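4장. 부속 봉투 확인과 작업대 준비

이 장에서는 Endis 벽걸이 선반(폭 900 mm, 깊이 280 mm)을 조립하기 전에 작업대를 정리하고 소형 부속을 확인하는 방법을 설명합니다. 선반 본체와 브래킷의 포장을 푸는 방법은 3장을 참고하십시오. 벽면 타공은 5장에서 다룹니다.

4.1 작업대 준비

1. 평평하고 단단한 탁자를 준비합니다. 상판의 짧은 변이 600 mm 이상이면 선반 판을 올려놓고 작업할 수 있습니다.
2. 상판 위의 물건을 치우고 마른 천으로 닦습니다. 모래나 톱밥이 남아 있으면 선반 판의 도장면이 긁힙니다.
3. 조명을 켜고 상판에 그림자가 지지 않는지 확인합니다.
4. 공구는 손이 닿는 벽면 걸이나 별도의 상자에 둡니다. 부속과 공구를 같은 자리에 섞어 두지 마십시오.

참고: 밝은색 상판에서는 흰색 부속이 잘 보이지 않습니다. 색이 있는 카드나 두꺼운 종이를 한 장 깔고 그 위에서 부속을 확인하십시오. 카드는 봉투보다 넉넉한 것을 쓰고, 무늬가 없는 것이 좋습니다.

4.2 부속 봉투 확인

봉투는 열기 전에 먼저 확인합니다. 개봉한 봉투는 수량 부족으로 인한 교환 접수가 되지 않습니다.

1. 포장 상자 안쪽 칸에서 부속 봉투를 모두 꺼냅니다.
2. 봉투를 하나씩 카드 위에 올립니다. 여러 개를 겹쳐 놓으면 안쪽 부속이 가려집니다.
3. 손가락 끝으로 봉투를 가볍게 눌러 부속이 서로 겹치지 않게 펼칩니다. 비닐이 구겨져 빛이 반사되면 봉투의 방향을 조금 돌립니다.
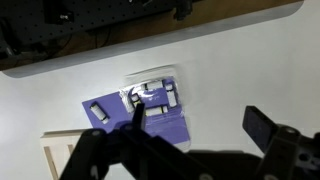

4. 봉투 안의 부속을 설명서 뒤쪽 부속표와 대조합니다. 부속표는 실물 크기로 인쇄되어 있으므로 봉투를 표 위에 나란히 놓고 길이를 비교해도 됩니다.
5. 부속의 양 끝을 살펴봅니다. 갈라지거나 눌린 부속이 있으면 그 봉투는 열지 말고 따로 둡니다.
6. 확인이 끝난 봉투는 작업대 한쪽에 모으고, 부속표의 해당 칸에 표시합니다.

주의: 소형 부속은 어린이가 삼킬 수 있습니다. 작업 중 자리를 비울 때는 봉투를 뚜껑이 있는 용기에 넣어 두십시오. 비닐봉투도 어린이와 반려동물의 손이 닿지 않는 곳에 보관합니다.

4.3 봉투 개봉

1. 봉투 윗부분을 잡고 부속을 아래쪽으로 모읍니다.
2. 가위로 윗부분을 자릅니다. 칼을 쓰면 부속 표면이 상할 수 있습니다.
3. 부속을 카드 위에 천천히 쏟습니다. 원통형 부속은 쉽게 구르므로 높은 곳에서 쏟지 마십시오.
4. 같은 종류끼리 모아 얕은 접시에 담습니다. 접시가 없으면 카드의 네 변을 접어 올려 받침으로 씁니다.
5. 빈 봉투는 조립이 끝날 때까지 버리지 않습니다. 남은 부속을 보관할 때 다시 사용합니다.

참고: 5장으로 바로 넘어가지 않을 경우에는 봉투를 열지 않은 상태로 두는 것이 좋습니다. 이미 열었다면 윗부분을 두 번 접어 테이프로 막고 바깥쪽에 선반의 품번을 적어 둡니다.

4.4 부속이 부족하거나 맞지 않을 때

상자 안쪽 칸과 완충재 사이를 먼저 살펴보십시오. 운반 중에 작은 봉투가 완충재 밑으로 들어가는 경우가 있습니다. 그래도 찾을 수 없으면 다음 내용을 적어 Prerngate 고객지원실 부속 담당 Jyoti Sandhu 앞으로 보내 주십시오.

- 선반의 품번과 구입처
- 부족한 부속의 번호(부속표 왼쪽 칸)
- 봉투를 열었는지 여부
- 받을 주소와 연락처

부속표 73번 항목은 Campbell형 브래킷에만 들어갑니다. Gandix형 브래킷을 구입한 경우 이 부속이 없어도 정상이며, 해당 칸은 비워 두고 다음 단계로 진행합니다.

주의: 부족한 부속을 다른 제품의 부속이나 시중의 비슷한 물건으로 대신하지 마십시오. 길이가 조금만 달라도 선반이 수평으로 고정되지 않으며, 하중을 받을 때 빠질 수 있습니다.

4.5 다음 단계로 가기 전에

선반 판과 브래킷이 작업대 가까이에 있는지, 부속이 종류별로 나뉘어 있는지 확인합니다. 깔았던 카드는 그대로 두고 조립이 끝난 뒤 치웁니다. 5장의 타공 작업은 분진이 생기므로, 부속을 담은 접시는 작업 위치에서 떨어진 곳으로 옮기고 덮개를 씌우십시오.

개정일: 2020년 6월 7일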